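19/03/2020

To: Solange Andrade
From: Severyn Sirko
Re: Kelov River guide training and access grant, second progress report

This covers the period since the December report. The short version is that the training is on schedule, the landing repairs are behind, and we are asking to move part of the signage money.

## Guide training

Fourteen people applied for the fly fishing guide course and we took all of them, which was over plan. Two have dropped out, one for a job in Trindade and one without giving a reason. The rest have finished the boat handling and first aid units. Casting instruction is being held on the flats below Linel because the upper river has been too high to wade.

Four of the trainees already have paid bookings through the Plotero lodge. They go out as second guide and are paid a half-day rate. The lodge manager wants them to have better English for fishing terms, so we added two evening sessions on that. The cost came out of the materials line.
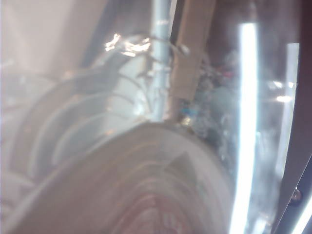

**Will the trainees be licensed before the main season opens?**
The written test is set and the province has confirmed that it will accept our first aid certificates. Licenses are issued a few weeks after the test, so the group should have them in time, provided the test date holds.

## Landings and access

The Linel landing is finished. The new steps are in and the rope rail has been replaced. Trindade is not finished. The contractor poured the footing, the river came up, and work stopped. We have paid him for the footing only. He says he can return once the level drops below the old mark on the bridge.

The path between the two landings is 1314 meters long and has been cleared for its full length. One landowner asked us to keep the gate closed at night and we agreed.

## Catch records

Guides turned in 138 trip cards this period. Most are filled in properly. The common problem is that released fish are left off, so the totals for the upper beats are too low to use. We have reprinted the card with a separate box for releases.

## Budget

Spending is within the approved total. We ask to move 1000 from signage to landings to cover extra stone at Trindade. The signs cost less than quoted, and the remaining signage money is enough for the last two boards.

Please let me know on the transfer before the contractor goes back.

S. Sirko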